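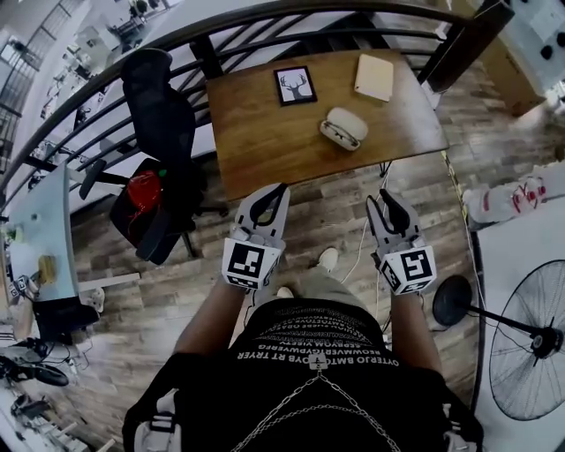
A wooden table with dark metal legs, set against a railing.

Railing table

A railing table is any small table that lives up against a railing, on a landing, a balcony or a loft edge. I've kept one for years and I'm very fond of the type, so forgive me if this entry gushes a bit!

Most have a wooden top on a metal frame, and the top usually gets a few light things: a small framed picture (a deer silhouette on white is a lovely choice against black metal), a notebook, maybe a cup. Keep the heavy stuff low - railings have gaps, and pens love them.

History

In Proltside, where I grew up, they were called ledge tables. The Ersoy workshop in Tivbridge sold 147 of them one March, which is still talked about over there.

Care

I wipe mine with a barely damp cloth and oil the top in spring. Cables on the floor nearby are best run along the wall.

See also: console table, plant stand, Rivunmont bench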